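Lostimdale Extends Kitchenware Lending Service to Residents' Homes

LOSTIMDALE, Friday, April 17, 2020 – The Lostimdale Public Library will extend its kitchenware lending service to home delivery beginning next week, the library's board of trustees has decided. Cardholders in Lostimdale and the neighboring township of Dasthorpe will be able to borrow plates, bowls, serving dishes and basic cooking equipment without visiting a library building.

The service, known as the Household Shelf, opened in December as a counter at the Cabrera Street branch. It was intended for residents who needed tableware for a family gathering or a short stay by relatives. With all library buildings closed to the public, the board has directed staff to make the collection available to households that have more people at home than usual, including those who have taken in students, parents or other family members.

"Requests have changed in character," said Justinas Baranauskienė, head of circulation services. "In the winter we lent a set of plates for a weekend and received it back on Monday. Residents are now asking whether they may keep a set for a month or longer, and our rules did not allow for that. The board has corrected this."

Under the revised rules, the standard loan period for tableware will be extended from 5 days to 14 days. Loans may be renewed by telephone or through the online catalog for as long as no other household has placed a request for the same set. Overdue charges on kitchenware are suspended until further notice. Charges for lost items remain in place but will not be billed while the buildings are closed.

The Household Shelf currently holds 400 sets. Most were given by residents in response to an appeal in the library newsletter, and the remainder were bought with a grant from the Hurum Fund, a local foundation that supports library and school projects in the county. Sets are packed by household size and are listed in the catalog under the heading "Home and Table." Borrowers may request a color group but cannot choose individual pieces.

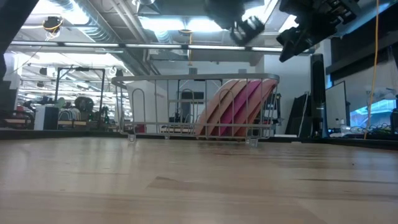

Plates in shades of orange and pink in a wire dish rack.

Orders received before noon will be prepared on the same day and delivered on the following working day. Drivers from the library's outreach department, who normally operate the bookmobile route between Lostimdale and Dasthorpe, will carry the sets in lidded crates. Crates will be left at the door or at another place named by the borrower when the order is made. No signature will be required. Borrowers who live in apartment buildings should give a telephone number at which they can be reached on the day of delivery.

Returned items will be held unopened for three days before they are handled by staff. They will then be washed, dried and inspected before going back into circulation. Borrowers are asked to wash all items before return and to place them in the crate in which they arrived. Paper or cloth should be placed between plates to prevent chipping. The library asks that borrowers not use newspaper for this purpose, as the ink can mark lighter glazes.

Chipped or cracked pieces should be returned with the rest of the set and noted on the card inside the crate lid. There is no charge for ordinary wear. Pieces with damage to the rim are withdrawn, and the set is completed from reserve stock before it is lent again.

The board considered two other proposals at its meeting, which was held by telephone conference. A proposal to lend small electrical appliances was deferred pending advice from the library's insurer. A proposal to accept further gifts of tableware was approved, with collection to begin once the buildings reopen. Residents are asked not to leave donations outside the Cabrera Street branch or in the book return, where several boxes of glassware have recently been found.
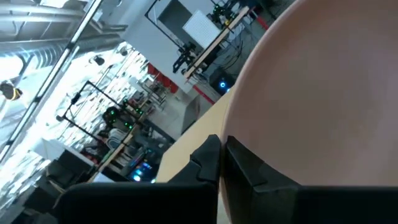

A round dish with a plain, pinkish-beige surface.

When collection resumes, the library will accept plates, bowls and serving dishes in sound condition. Matching sets of four or more pieces are preferred, although single serving dishes are also useful. Items with metallic trim cannot be accepted, nor can hand-painted pieces whose finish is not known to be suitable for food. Knives, glass bakeware and nonstick pans are likewise excluded. Donors who wish to have an item returned to them if it is withdrawn from the collection should say so at the time of the gift.

The library recorded 3,556 loans of individual kitchenware items between the opening of the Household Shelf and the closure of the buildings. Serving dishes were borrowed most often in December, and demand for dinner plates was highest in the final week before the closure. The figures do not include items used at library events or lent to schools.

Ms. Baranauskienė said that the department would review the delivery service at the end of its first month and report to the board on cost, loss and waiting times. Should requests exceed the number of sets available, priority will be given to households that have not yet borrowed from the collection. The limit of one set per household will apply in all cases, but a household of more than eight people may apply in writing for a second.

"We know the number of crates we can send out in a day, and we would ask residents to be patient if the first week is busy," she said. "Each order will be answered, even where the answer is a place on the waiting list."

Delivery is free of charge to all holders of a current Lostimdale library card. Cards that expired after the buildings closed will be treated as valid for this purpose. Dasthorpe residents are covered by the existing agreement between the two townships and do not need to register again. Residents without a card may apply for a temporary number by telephone and may place an order in the same call.

Orders may be made through the catalog at any hour or by calling the circulation desk on weekdays between 9 a.m. and 4 p.m. Callers should have their card number ready. Books, recordings and other library materials cannot be added to kitchenware orders at present. A separate notice on the delivery of books will be issued by the outreach department.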